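Gramside Stores: Small Shelves and Desk Tidies

Gallery page, updated September

We keep a page for each kind of thing we make or mend at Gramside, and this one covers the small shelves and organisers. They are the pieces that sit at the back of a worktop and hold whatever would otherwise spread across it. Some are our own, some came in second-hand and were cleaned up, and a few belong to people who brought them in to have a leg or a divider seen to.

Reshma Mabuza looks after the shelves and Devendra Dhillon does the plastic organisers. The captions were written by whoever had the piece on the bench, so they vary in length.

Two-tier shelves

The two-tier shelf is the one we are asked for most. Two boards, four metal legs, screws through the top. It goes together with one screwdriver. The lower board sits close to the worktop, so it keeps things off a damp surface but you can't push anything underneath it. Most people put tins or jars on the lower board and flat things on top.

The top takes more knocks than the bottom. Chips along the front edge are common on the off-white ones and can be filled and touched up with a small brush. We don't repaint the whole board for one chip as the new paint never quite matches the legs or the lower board.

Check the screws after the first month. The boards settle a little and each screw will usually take another quarter turn. If one keeps turning and doesn't bite, the hole has gone, and a longer screw of the same width will put it right.

Organisers with upright compartments

Tall compartments suit narrow packets, pens, sachets and anything that falls over when stood on its own. Small articles drop to the bottom and are harder to get at, which is the usual complaint. The shallow bins along the front are better for those.
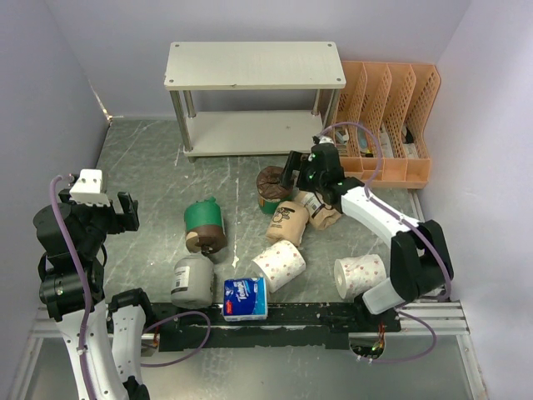 Can a shelf and an organiser share the back of the same worktop?
They can if you measure the two together before you buy either. Leave 30 mm between them so that each can be lifted out for cleaning, and put the taller one in the corner.

Off-white two-tier shelf with the lower board left clear. Four round screw heads in the top, one near each corner, and a small dark chip on the front edge.

Peach-orange organiser in the corner beside it. Four long compartments with lattice dividers, and small things lying at the bottom of each.

The lattice lets you see roughly what is in the next compartment along, and dust falls through instead of collecting in a corner. It is slower to wipe than a solid divider. Devendra washes his in the sink with an old toothbrush and stands them upside down overnight.

Sizes and finishes

Our own shelves come in one width, 60 cm, and the gap between the boards can be altered by changing the legs. Leg sets are kept in a drawer by the door, so ask if you can't find yours. Off-white is the standard finish. Vandana Kandpal will mix other colours to order, but please bring something to match against, as a colour on a phone screen is no help to her.

Organisers are sold as they come. We had 11 in the last delivery from Prajapati and they were not all the same colour.

Bringing something in

Empty it first, please, including the bottoms of the compartments. Put loose screws in an envelope with your name on it and tape the envelope to the underside of the board. Small repairs are done while you wait if Reshma is in, which is mornings up to noon. Anything that needs paint stays with us until it has hardened.

The pages for drawer dividers and wall racks are kept separately. Corrections to this one go to Ditte Hedegaard at the front desk.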